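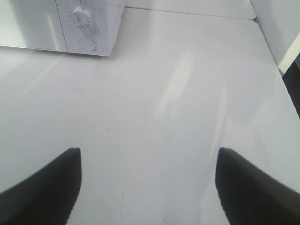
Fig. 4 – Wrist view at start pose. Fingers open, microwave upper left, dial and button both in view.

4. Recording demonstrations – microwave station

Do section 3 (wrist camera mount and focus) first. If the Gritau arm was moved or re-bolted, redo 3.2 as well.

4.1 Before you start

1. Power on the arm, then the Aditz recorder. Not the other way round. The recorder looks for the arm once, at boot.
2. Wait for the steady light on the recorder. Blinking = no camera. Check the cable at the wrist, it works loose.
3. Clear the counter. No cups, no cloths, no tape rolls. The first set is recorded on a bare counter.
4. Close the microwave door.
5. Unplug the microwave. Dial and button tasks don't need power.

CAUTION: Never run the microwave empty to "make it look real". Never put a finger, yours or the arm's, near the door hinge while the arm is live.

4.2 Setting the start pose

1. In the Wodska panel choose Tasks > Microwave > Start pose. Hold the green key untill the arm stops.
2. Open the gripper all the way.
3. Compare the live wrist view with Fig. 4. You want:
– both finger tips showing at the bottom, one each side
– dial and round button both visible, not clipped
– clear counter between the fingers and the microwave
4. If the dial is out of view, slide the microwave. Don't jog the arm, the start pose is shared with the other kitchen tasks.
5. Save. Name the pose with the station name, no spaces.

NOTE: Glare. A glossy white counter throws a streak back at the camera. A streak on the counter is fine – leave it. A streak on the dial or the button isn't. Turn the lamp, then check again. Exposure stays locked for the whole session.

NOTE: Scuffs and scratches on the counter can stay. Wipe off crumbs and grease, but don't polish between takes. Takes in one session should match.

4.3 Recording a take

1. Pick the task: DIAL or BUTTON. One task per take.
2. Press Record. Wait for the beep.
3. Hold still for 2 seconds. The trainer uses this stretch to find the start.
4. Move in with the hand controller. Slow and even. No stops halfway if you can help it.
5. DIAL: close on the raised grip, turn, open, back off.
BUTTON: close the gripper first, press with the tips, back off.
6. Return to start pose, gripper open. Press Stop.
7. Mark it Good, Bad or Unsure. Do this right away, not at the end of the session.

A take can run up to 60 seconds. After that the recorder cuts it and marks it Bad by itself.

Missed the dial and got it on a second try? Keep it, mark Good, tick Recovery. The learner needs some of these. Dropped out of tracking, bumped the side wall, somebody's sleeve in the view – Bad.

CAUTION: Watch the right side. The wall panel is close to the arm's elbow on the way back. If the elbow touches, hit the red stop, then go back to 4.2 step 1. Do not push the arm clear by hand with the motors on.

4.4 Between takes

– Put the dial back by hand, and not to the same spot each time. Varied start angles are wanted.
– Hands out of view before you press Record.
– After 17 takes, stop and let the wrist motor cool. The panel shows a reminder but it does'nt lock you out.
– Switch tasks after the break, not in the middle of a block.

4.5 Ending the session

1. Sessions > Close. Wait for "Written".
2. Copy the session to the Godinho drive. Keep the local copy until the check comes back clean.
3. Check fails on a take: re-copy that one only. Fails again, delete it and record a new one.
4. Park the arm. Arm off, recorder off.

Sessions recorded before January use the old pose names and will not load next to new ones. Convert first, see section 7.

Rev. 2021-06-19

We use cookies to remember your language and manual version. Accept all | Only necessary | Cookie settings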